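3.2 Storage of the blocks and layout of the bins

The second question of our study concerns how toy blocks should be kept between two uses. In the shared play library of Buslow, blocks of all types were stored together in deep boxes, and the persons who prepared the play sets complained that the long pieces lie across the short ones and hide them. Olmedo proposed in an earlier internal report that a shallow layer is easier to sort than a deep one. We wanted to test this proposal with a small and controlled stock.

The stock of the library was counted in September and contained 2569 blocks. From these we took 367 blocks for the sorting trials. Blocks with broken corners were removed, but blocks with only scratches were kept, as such marks are normal in daily use. The colors were not corrected or repainted. For this reason the reds are not all the same red, and the same can be said for the greens.

Each trial used two open bins. The first bin held the mixed blocks, and the second one was to receive the blocks after sorting. We define a "thin load" as a load where no more than 10 blocks are in the first bin, and where a large part of the floor stays visible. A "full load" covers the floor completely. Between two trials the blocks were poured again and were not arranged by hand, so that they could come to rest at any angle. A block which stood against a wall was left there.

Figure 3 gives an example of a thin load. The blocks are of two colors, and the long pieces do not share one direction: one is parallel to the left wall and another lies diagonally. This is typical for the thin loads, and it has an effect on the sorting, which we treat in Section 4.
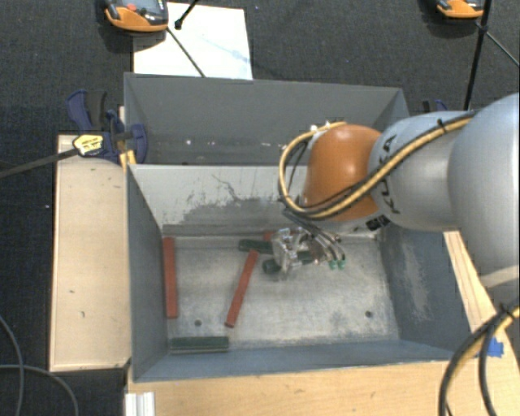 Figure 3. Thin load of red and dark green blocks in the front bin, with the second bin behind it.

The position of the long blocks was noted before each trial by Anselmo Olmedo, with the three classes "along the wall", "diagonal" and "crossed". A block was put in the class "crossed" only if it touched another block from above. When the class was not clear, the trial was kept in the data, but it was not used for the comparison of directions.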